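The coat I wasn't going to buy

I went in for buttons. I want that on the record before my sister reads this, because she has already told me I have enough coats, and she's right, and I also don't care.

There's a little secondhand place called Irunora that I walk past whenever I have an errand on that side of town. It's half clothes and half sewing notions, with drawers of loose buttons and zippers still on their cards, and a big bin of belt buckles that I can lose a whole lunch hour in. I needed five brown leather buttons, the woven football kind, for a cardigan that has been sitting in my mending pile since December. They had four. FOUR. So I did what anybody would do, which is wander over to the coat rack and feel sorry for myself.

And there it was, squashed between a ski jacket and somebody's old bathrobe. Camel wool, knee length, big notched collar, raglan sleeves, and a lining in the most ridiculous rust and cream paisley. I pulled it out by one shoulder and it was heavy. You know that good heavy, when the hanger kind of groans? The label was stitched down on all four sides and said Mikkelsen in skinny green script, with no size and no fabric tag anywhere. I turned every pocket inside out looking for one. I found a bus transfer and a peppermint.

The price was $135. I put it back.

Then I went and looked at scarves for a while, like a person who was going to buy a scarf, and came back and tried it on, and of course it fit. The sleeves were a little long, but raglans are forgiving like that. The woman at the counter (Signe Overgaard, she owns the shop and has the best silver bob I've ever seen) watched me turn around in the mirror and didn't say a word, which is a very effective sales technique. When I finally asked her about the label she said she'd had 3 Mikkelsen pieces come through since she opened and every one of them had a loud lining. She thinks mid seventies. I was thinking a bit earlier because of the pocket shape, but she has handled a lot more coats than I have, so I'm going with mid seventies unless one of you knows better.

Now, the flaws, since I always tell you the flaws:

One moth hole the size of a lentil on the back, low down near the vent. A second one inside the cuff that doesn't go all the way through. The lining is split under the left arm, which is where they all split. One button is a replacement and a bad one, plastic, and a shade too orange. And there was a smell. It wasn't a terrible smell! It was more cedar closet plus old perfume plus the inside of a purse. I've brought home much worse (longtime readers will remember the suede vest).

I asked if she could do anything on the price because of the lining and she took off enough to cover the peppermint, as she put it. Fine. Sold. I wore it out of the store with my own jacket stuffed in my tote bag, and I was roasting by the time I got to the bus stop.

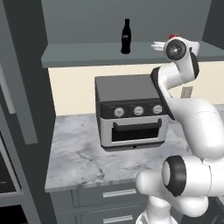 So then came the airing. I know plenty of people go straight to the dry cleaner with vintage wool and I'm not going to argue with you about it, but I like to try the slow way first. I brushed it all over with a stiff clothes brush, outside, going with the nap, and did under the collar and inside the pocket flaps too, where the moth business tends to hide. Then it went into a big plastic bag, squashed flat, and into my chest freezer for a good long stay next to the peas. I let it come back to room temperature with the bag still closed, brushed it again, and hung it on the covered porch on a wide wooden hanger. The porch part took 9 days. Nine! I kept going out there with my coffee and sticking my face in the armpit like a maniac. The mail carrier has seen me do it at least twice.

By the end the perfume was gone and the cedar was still there, and I've decided I like the cedar.

The moth hole I fixed with a few threads pulled from inside the hem allowance, where there was plenty to spare. It's a fiddly job. You want a really fine needle and good daylight, and you want to go slower than you think. I basically wove a tiny patch from the wrong side, then fuzzed up the front with the tip of the needle so the nap covered it. I can find it if I'm looking for it. My sister couldn't, and she was motivated.

For the lining I went around and around on whether to patch it or just close the seam. The fabric right along the split was pretty shredded, so closing it would have pulled the whole armhole tight. I ended up putting in a gusset, a football-shaped scrap of rust acetate that I had left over from a skirt. It doesn't match the paisley and I'm not bothered. It picks up the rust color, and it only shows when I'm hailing somebody across a parking lot with the coat open.

The buttons were the real headache. The originals are a swirly brown horn, or something meant to look like horn, and they're large. I tried the bin at Irunora again and had no luck. I tried Hallel, the fabric store out past the car wash, where they have a whole wall of buttons and every single one of them was either too shiny or shaped like a duck. Then I remembered that coats like this sometimes have a spare sewn inside the side seam, and I went feeling along the lining down by the hem, and there was a lump. I opened up a couple of stitches and out it popped, same swirl, same size, wrapped in a scrap of tissue paper. I screamed a little. It had been in there the whole time!

So now the coat has all its proper buttons, and the orangey plastic one lives in my jar.

How am I wearing it? So far with everything. Jeans and a gray turtleneck, mostly. I tried it with a belt and looked like a detective, so no belt. It's great over my green corduroy dress because the hems hit at almost the same spot, and normally I hate that, but the coat has enough swing in the back that it works. What it doesn't like is a chunky sweater. The sleeves are roomy but the armholes aren't, and I'm not risking my gusset.

A few of you asked last time about the knit hat in my sidebar photo. It's by Irnum, it's not vintage at all, I got it new and on sale, and yes it really is that shade of mustard. It goes with the camel better than I expected. I did try a rust beret too, to match the lining, and I looked like I was about to hand somebody a pamphlet.

If anybody out there has a Mikkelsen piece, please, please send me a picture of your label. I'd love to know if they're all that skinny green script or if it changed at some point, and I especially want to see your linings. Signe says one of hers was purple with cranes on it and she let it go to a customer who was only passing through, and she's still mad about it.

I still need one football button for the cardigan, by the way. Medium brown, seven eighths of an inch. I'll trade you an orange one.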